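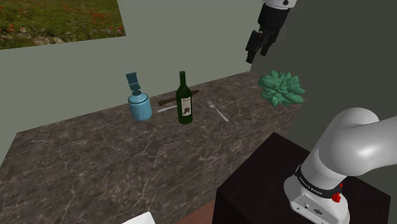
# About Lomerton Water Safety Funding Review

Lomerton Water Safety Funding Review is a small research office that tracks how public money is spent on drowning prevention and water rescue. We collect budget documents, grant records and incident reports, put them into a common format, and publish the results with the working attached. We do not run rescue services, train lifeguards or sell equipment.

The office was set up by Priit Tamošiūnaitė, a former local government auditor, and Kaja Pärn, who had spent several years writing grant applications for a lifeboat station. Both had run into the same problem from opposite ends. Agencies reported what they spent by department, stations reported what they did by season, and the two sets of records could not be matched without a good deal of manual work. The first version of our database was a spreadsheet built to do that matching for a single stretch of coast.

## What we cover

The database holds records for 330 publicly funded programs. These fall under the following headings:

- Beach and pool lifeguard services
- Inshore and offshore rescue boats
- Swimming and survival instruction in schools
- Signs, barriers, throw lines and other fixed equipment
- Public information campaigns
- Radio and dispatch systems shared with other emergency services

Flood response is recorded separately and is left out of our drowning prevention totals. Dam and canal safety is included only where a public body pays for access control or rescue equipment. Commercial shipping is outside our scope.

A program enters the database when we have a signed budget or grant agreement and at least one year of reported spending. Announcements and press statements are logged in a holding file but are not counted. Several readers have asked us to count them. We have looked at this twice and kept the rule, as announced amounts and paid amounts differ too often to be added together.

## How the figures are prepared

Each record is entered by one person and checked by another against the source document. The checker does not see the first entry until their own is finished. Where the two disagree, the record goes to Helju Sakalauskas, our data editor, who decides and writes a short note explaining the decision. The notes are published with the record.

Spending is split into capital, operating and grant costs. Boats and buildings are spread over their stated service life; if the source gives no service life, we use the figure in our methods paper and mark the record with an asterisk. Donated labor is listed in hours and is never converted to money. This makes some charity-run services look cheap next to paid ones, and readers comparing the two should look at both columns.

We publish cost per program and cost per resident. We do not publish cost per life saved. The number of people who would have drowned without a given service is an estimate, and the methods used to produce it vary so much between agencies that a single ranking would mislead. Where an agency publishes its own estimate, we quote it, name the method and leave it out of our tables.

Population figures are taken from the most recent census or official mid-year estimate. For beach towns with large summer populations we also show a seasonal figure – this is available for 106 of the programs on file, and we add others when local authorities release the counts.

## Publications and tools

**The annual tables** come out in March. They contain every open record, a list of changes since the previous edition, and a list of records withdrawn with the grounds for withdrawal.

**Trekaleo** is our search tool. It allows filtering by region, funding source, type of service and year, and exports to plain text. It does not need an account. Saved searches are kept in the browser only.

**The Raudsepp notes** are short papers on single questions, such as the treatment of shared helicopters or the effect of moving a school swimming budget from one department to another. They are named after the street where we had our first office. Notes are reviewed by two outside readers before release, and a draft is sent to any agency named in it.

Agencies have 90 days to reply to a draft. Replies are printed in full at the back, unedited except for personal contact details. If no reply arrives, the note says so.

## People

**Priit Tamošiūnaitė**, director. Responsible for the annual tables and for the final decision on scope questions.

**Kaja Pärn**, deputy director. Deals with source agencies and with requests made under public records law.

**Helju Sakalauskas**, data editor. Maintains the coding manual, which is now in its fourth edition.

**Everaldo Marinho**, analyst. Works on rescue boat and dispatch costs. Joined from a port authority, where he handled maintenance contracts.

**Darius Lūse**, systems. Runs Trekaleo and the archive of source documents.

## Funding

Lomerton is a nonprofit company. Most of our income comes from subscriptions to the printed tables and from contract work for regional councils. Bikora, a records management firm, provides server space at no charge; the market value is shown as a donation in our accounts.

We do not accept money from any body whose spending appears in the database unless the work is a fixed-price contract, the contract is published, and the staff assigned to it are kept off the records concerned. Payment is never tied to findings. We have turned down contracts that asked for approval of the text before release.

## Corrections

Errors should be sent in writing with the record number and, if possible, a copy of the page that shows the correct figure. We reply within five working days. A confirmed correction is made in Trekaleo at once and carried into the next printed edition. The old figure stays visible in the change log.

Disputes over classification take longer – a school program paid for by a rescue charity, for example, may fit under two headings, and moving it affects earlier years. These are held until the next revision of the coding manual, and the record carries a flag in the meantime.

The office is open to visitors who wish to consult paper records, by appointment, from 9:30 a.m. to 4 p.m. Copies can be made on site.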